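vustuvora-images: recovery and stock firmware set for the Sengar 2 tablet

2024-07-16
Ravindra Pal

What this repository holds

Partition images, checksums and flashing notes for the Sengar 2, a budget Android tablet sold with two mainboard revisions (Lisis and Hema). The images were read from retail units and have not been altered, apart from the recovery image, which is built from the Vustuvora tree.

The set covers boot, recovery, system and the parameter block. User data is not included. The bootloader is included for the Lisis board only.

Contents

- lisis/ : boot.img, recovery.img, system.img, parameter, loader.bin
- hema/ : boot.img, recovery.img, system.img, parameter
- sums/ : one SHA-256 file per board
- notes/ : serial console logs and the partition tables as read

Which board you have

Go to Settings, About tablet, and read the build number. Builds up to and including 2913 shipped on Lisis. Anything later is Hema. If the tablet no longer boots, remove the back cover and read the code printed beside the battery connector: it begins with L or H.

The two boards use different NAND chips and different offsets. A Lisis parameter file written to a Hema board leaves the tablet in a recovery loop, and formatting from the recovery menu does not clear it.

Flashing

1. Charge to at least 30 per cent.
2. Power off. Hold volume down, connect the USB cable, and keep the key held until the host reports a new device.
3. Write the parameter file first.
4. Write boot, then recovery, then system.
5. Run the verify step against the file in sums/.
6. Disconnect and hold power until the logo appears.

The first start takes roughly 119 seconds on Lisis. Hema has not been timed.
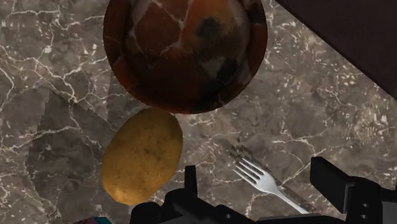 Can the recovery image be written without replacing the stock system?

Write recovery.img on its own and skip steps 3 and the rest of 4. The stock system restores its own recovery at the next normal start unless /system/etc/install-recovery.sh is renamed first, so boot straight into recovery after flashing and rename the script from there.

Known problems

- Touch is inverted in recovery on some Hema units. The volume keys work for menu selection.
- The recovery backup option fails on exFAT cards. Format the card as FAT32.
- Wi-Fi shows no MAC address after a full NAND erase. The address is kept in a block outside this set and must be written back by hand; see notes/mac.txt.
- The rear camera does not start if a Lisis system image is used with a Hema boot image.

How the images were made

The Lisis images were read over USB in loader mode. Each partition was read twice and the two copies compared before being added. The Hema images were supplied by Babita Dubey in March and checked the same way. Empty blocks at the end of the system partition were trimmed, so the file is smaller than the partition it goes into.

Licence

Build scripts and notes: MIT. Stock images remain under the vendor's terms. The kernel source for Lisis is linked from notes/source.txt. No source has been received for Hema.

Reports

Open an issue with the board code, the build number and the full serial log. Logs without a board code are closed.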